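Gelta recalls pads of its hand-held gripper after fault in home recording work

Hullness, January – Gelta, maker of hand-held gripper tools for robot training, today announces a voluntary exchange of the blue finger pads supplied with its second series of tools. The company has found that the pads of this series can come loose from the finger when the gripper is closed hard on a smooth and round object. In one case an operator received a small cut on the thumb. The operator was treated at home and continued the work the next morning.

The exchange is free of charge for all customers. It concerns 333 pairs of pads, delivered to partners who record everyday household tasks such as clearing a table, picking up waste and moving cups.

The fault was reported first by Simard, a company which organises recording work in private homes. Its operators wrote in their daily notes that a pad had moved on the finger while they were lifting drink cans. At the beginning Gelta considered this as normal wear and sent only new pins. This was a wrong judgement, and the company regrets it.

"We received the first note and we answered it too quickly," says Thérèse Hiebert, managing director of Gelta. "The operator described the problem very clearly. We should have asked for the tool back on the same day."

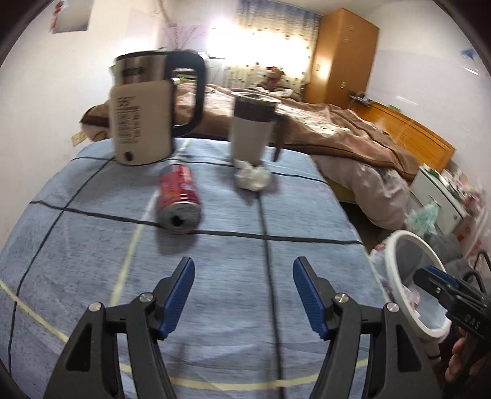 Home recording work with hand-held grippers. The open fingers with their ribbed blue pads are seen over a table with a can lying on its side.

After a second report, Gelta took back 28 tools and tested them in its workshop in Gurkus. The tests were made under the direction of Rajitha Howlader, who is responsible for product safety. Each gripper was closed and opened again on cans, mugs and paper. On soft objects the pads stayed in place. On cans, several pads began to lift at the tip after over 100 closings. The reason was found in the glue, which had been changed by the supplier and does not hold well when the finger is bent.

The part of the tool which measures the opening of the fingers is not affected. However, when a pad has moved, the recorded opening can be different from the real one. Partners are therefore asked to mark recordings in which the pad was seen to move, and to keep them apart until Gelta has given advice.

"For us there are two questions, the hand of the person and the quality of the recording," says Darcy Perron, head of operations at Simard. "We stopped all tasks with cans and other hard round objects. Tasks with tissues and cloths are going on."

What customers should do

Please press each pad with the thumb, from the bottom to the tip. If it moves or lifts, do not use the tool. Do not repair the pad with your own glue or tape. Tools without visible damage may be used for soft objects until the new pads arrive.

The new pads are fixed with a small clip in addition to the glue. Delivery starts in February, and partners who work in private homes will be served first.

Contact for customers and press: Manon McKinnon, Gelta, Hullness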